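Gulturo pulls sorting software after faulty grip signal

Robotics firm Gulturo has withdrawn the latest version of its two-armed cloth sorting software after a fault caused the program to report items as held when the gripper had nothing in it.

The company, which is based in Rullcombe, told customers in August to go back to the previous version until a fix is ready. No injuries have been reported.

The software, sold under the name Ruddock, controls a pair of table-mounted arms that move pieces of fabric between bins. It is used mainly by laundries and textile recyclers, and Gulturo tests each version in simulation before it goes out. 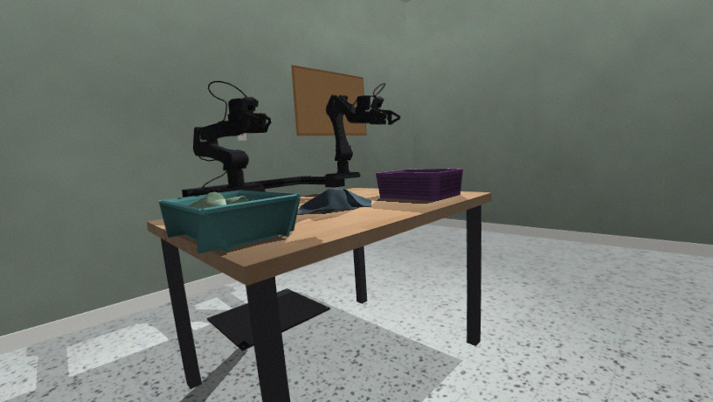 A simulated Ruddock station with two arms, a teal bin and a purple basket.

The fault was first noticed by Sover, a textile recycler that runs seven of the stations on its night shift. Workers there found that the log for one station showed more finished transfers than there were pieces in the output bin. The arm had been closing on thin fabric, losing it on the way up and carrying on as if the piece were still in its fingers.

Sover switched off all its stations shortly after 2 a.m. and sent the logs to Gulturo the same morning.

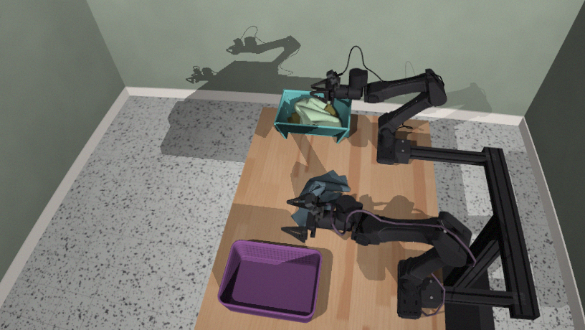
Gulturo then ran the sorting task 1556 times in simulation with the withdrawn version. The false signal came up in 61 of those runs. In most of them the arm went through the motion of a drop and started on the next piece, leaving the first one on the table.

A smaller group of runs worried the engineers more. With a piece wrongly marked as delivered, the program treated the space above the table as clear and let both arms reach into it together. The company said the collision check stopped the arms each time, but at a shorter distance than its own rules allow.

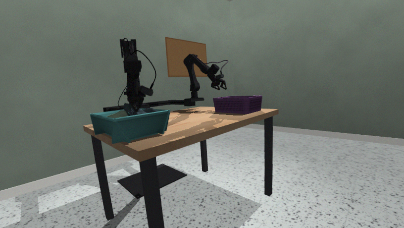
The cause was traced to a change in how the program reads finger position. Earlier versions checked the reading twice, once at the close and again after the lift. The second check was dropped to save time on each cycle.

Gulturo said it will put the second check back and add a test with light fabrics to its release process. Customers who stay on the withdrawn version have been told to keep people at least 40 inches from the table while the arms are powered.

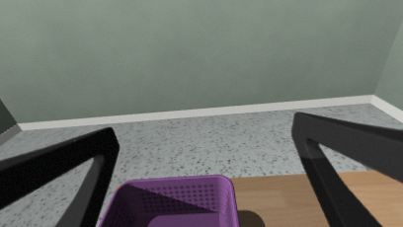 Sover has four of its stations running again on the older software. The other three will stay off until the new version arrives, and the work is being done by hand in the meantime.

Gulturo did not give a release date. It said customers will be sent the full test results with the update.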